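Drorinville Courier
Home | Town | Schools | Weather | Notices | Subscribe

Lost Sock Table Opens at Talavera Street Laundry

March 8, 2021
By Rhea Lumbao

DRORINVILLE - The single socks of this town have been given a table of their own, and by lunchtime on opening day they had filled it.

The table belongs to Talavera Street Laundry, where owner Charito Gatchalian has been keeping strays in a drawer behind the counter for eight years. The drawer stopped closing last August. A second drawer was brought into service and gave up shortly before Christmas. Last week Gatchalian emptied both, washed the contents on warm, and counted them. There were 274 socks. Not one matched another, although two gray ones came close enough to start an argument.

"They are both gray," said Arnel Umali, who works the morning shift. "One has a ribbed top. To me that's a pair."

Gatchalian said it was two socks.

The rules of the table are posted by the door and are not complicated. Customers may look through the socks during opening hours. Anyone who finds a sock and can produce its partner takes it home at no charge. Anyone who can only describe the partner, however movingly, may put a name on the list and come back with it. Socks not claimed in 60 days will be cut up for dust rags.

The rag clause has proved unpopular. Leonora Manalo, who has washed her family's clothes at Talavera Street since her own machine died, spent nearly an hour at the table on Saturday and called the deadline harsh. She had come in for a green hiking sock. She left with a child's sock covered in rockets, which she believes belongs to a son who is now in college and takes a men's twelve.

"I still have the other one," she said. "Of course I still have it."

Sorting has turned out to be the hard part. Umali began by color, which worked until he reached the whites, the off-whites, and what he calls the former whites. He has since moved to a system based on length, with a separate row for anything that carries lettering, on the theory that people remember words better than they remember beige. Each sock is pulled out straight by the toe before it joins a row, so that a knee sock doesn't pass itself off as an ankle sock by bunching up.

The pastels have their own difficulties. Pale purple looks white under one lamp and blue under another, and two customers have already disagreed over which pile it should go in.

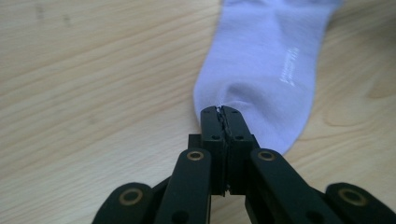
Where They Go

Theories on how a sock leaves its partner are not in short supply at the laundry. Gatchalian blames fitted sheets, which she says will swallow anything smaller than a pillowcase and carry it home to the wrong house. Umali blames the walk from the car. Manalo blames her husband.

Gatchalian checks the drums at closing, and she says four socks is an ordinary evening. Mondays are worse. Gloves turn up too, in winter, but people come back for gloves.

Over in Wivelcombe, a laundry tried something similar with a clothesline in the front window. It was taken down after a few weeks, when residents complained that the window looked like somebody's laundry.

As of Sunday evening, 11 socks had gone home from the Talavera Street table. The two gray ones were still there, at opposite ends, where Gatchalian had put them. Umali said he had moved them next to each other twice.

The table is open whenever the laundry is. Bring the other sock.

COMMENTS

Rogelio Lumbao: If there is a brown dress sock with a gold toe, it's mine. Good article, Rhea. Your mother says call.

dryer_no_5: Side with Arnel on the grays. Nobody looks at your ankles that closely.

Mrs. T: A ribbed top is a completely different sock!!

Tindonard Road Reader: Are they taking donations? I have a bag. It is a large bag.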